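3.2 Storage conditions

Fruit kept at home is rarely stored the way growers advise. In our survey of 67 households in Jodlow, most people left fruit out on a counter or table, and only 11 used the refrigerator for all of it. The usual reason given was that fruit in plain view gets eaten. Langlois found the same pattern among renters, although that study did not ask what the fruit was kept in.

We recorded the type of holder, the room, and the number of days between purchase and disposal. Open holders such as wicker baskets (Figure 2) were grouped apart from solid bowls and closed bags, as air can reach the fruit from the sides. Households that used more than one type were placed in the group they used most. 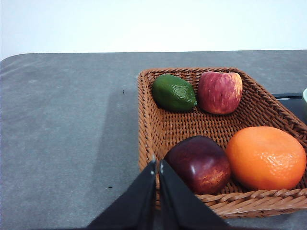 Figure 2. Fruit in a wicker basket on a table.

3.3 Waste diaries

Each household kept a diary for four weeks in June. Entries were made in the evening and collected every Monday. Participants wrote down the kind of fruit thrown out, its condition, and whether any part had been eaten. Bruised fruit that was cut up and used in cooking was not counted as waste. Two diaries had gaps of more than a week and were left out of the analysis.

Related articles
Jurnen: Shopping trips and household food waste
Dovimen: Bread storage in small kitchens
Kieran Rudd: Keeping a food diary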